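This site uses cookies to remember your settings. Accept | Manage

Ollach Home Help > Curtains and Fabric

Black backdrop fabric keeps sagging in the middle

I hung black fabric on three sides of a work corner in my basement to cut glare from the window. The back panel is 4 feet wide and looked fine in August. Now it bellies out and drags on the table. I bought the cloth from Livano and don't want to replace it. Is there a way to tighten it without building a solid wall?

posted by ruto_basement

--

hemlock40
Iron it.

--

Pat in the Garage
Ironing won't help for long. Cloth hung only from the top will stretch under its own weight, and damp basement air makes it worse. Take it down, let it rest flat overnight, then rehang it with clips along the top and both sides. Start at the center of the top edge and work outward. Put a strip of wood in the bottom hem if you can sew one. Don't pull so hard that you get ripples at the clips.

--

seamsfine
Agree on the clips, but check your frame first. Mine was leaning, and the cloth sagged because the two top corners had moved closer together. Measure both diagonals. If they don't match, the frame is out of square and no amount of clipping will fix it.

I ran thin cable corner to corner and tightened both a little at a time -- first one, then the other -- until the diagonals matched. It took 3 tries. Use proper brackets at the corners, because screw eyes pulled out of my soft pine.
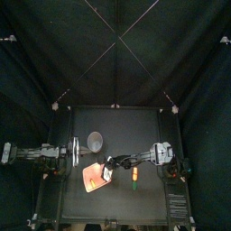 Crossed cables against a dark fabric back wall, with small gray brackets along the rear of the table.

Rehang the cloth only after the frame is square.

--

Comments

ruto_basement: Diagonals were off by an inch. Ordering cable Monday.

mossyporch: Would fishing line work for the cables?

seamsfine: No, it stretches.

Contact | Copyright Ollach Home Help | Back to top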